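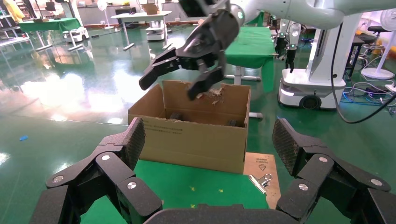
3 min read

Budget requests for next year are due in December, and the line people keep asking about is the one for hands and grippers. The short version is that we are asking for less new hardware than we did last spring and more money for keeping the present hardware running.

The box work is the reason for the change. Two arms at one table, one reaching into an open carton and the other close by, is now the setup most of our partners want to see. It is also hard on parts. Finger pads wear, cables get pulled, and the cartons themselves don't last. The one on the green table already has a torn back edge. Cartons are cheap, but they were never in the budget, and Fanni Vida has been buying them out of the office supplies account. Starting next year they get their own line.

Ismail Gaber collected quotes for replacement finger pads from two suppliers. Zerkine came in at $421 a set and Clelletti at $553. The Clelletti price includes shipping and a spare set of screws. The Zerkine price does not, and delivery takes 8 weeks. We plan to order from Clelletti for the first half of the year and look at it again after that. If your group has used pads from either company, please tell Ismail how long they held up.

Cables and camera mounts are the second item. On the arms with a camera on the wrist, the camera cable has to move with the joint, and a bad run of cable can stop a whole afternoon of work. We have set aside $2,000 for spare cables, ties and brackets. Cyprian Krawczyk will keep the stock list. Please sign parts out with him so that the count in the cabinet matches the count on paper.
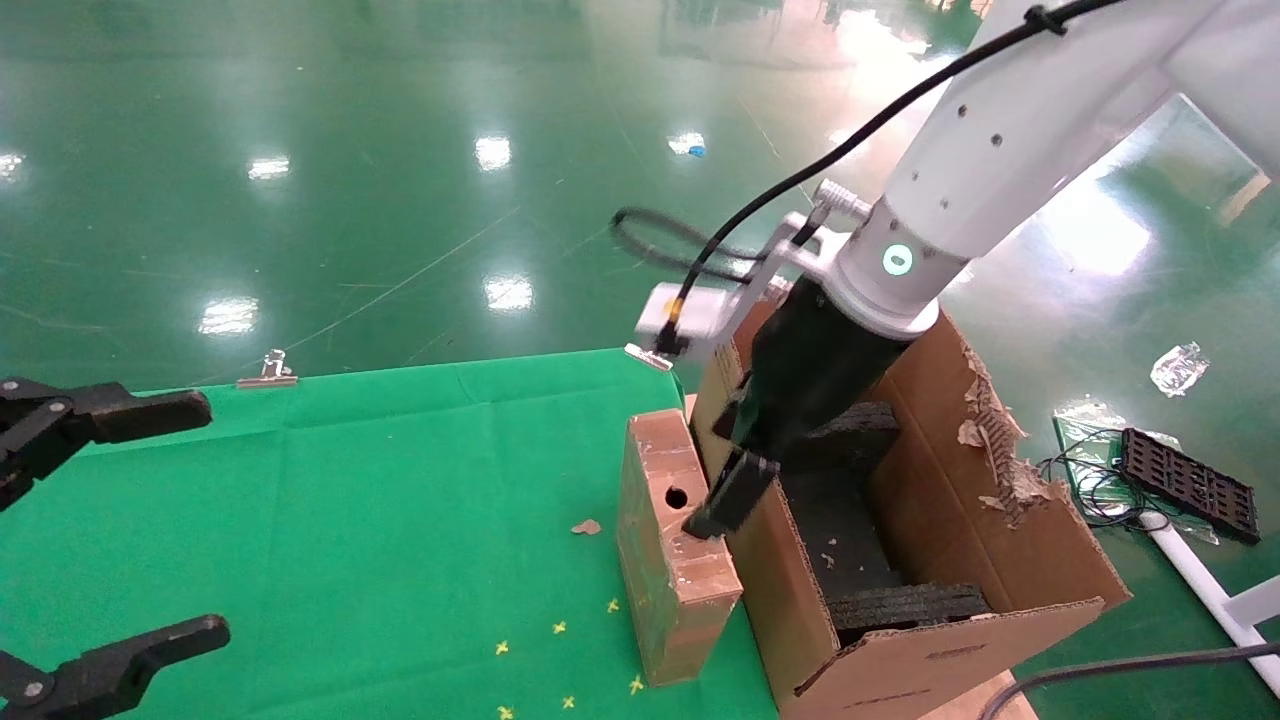
What we are putting off

A third work table with its own pair of arms was on the list last spring. It is off the list for now. The Gistska quote was fair, but it covered the arms only. Power, floor space, a mobile base and training time would all have come from us. Nikola Đorđević is pricing the full package and will have a number before the next planning round.

We are also holding off on the Boonchu service plan. It covers arms and bases but leaves out grippers, and grippers are where most of our repair hours went this year.

What we need from you

Send Iwona Śliwiński a list of anything your group expects to replace next year, with the part number if you have it. Include small things such as clips, foam and table covers. Rough quantities are fine. If an item needs a purchase order, attach the quote, and check that it is still valid through the end of December. Requests that come in without a quote will go into the second round.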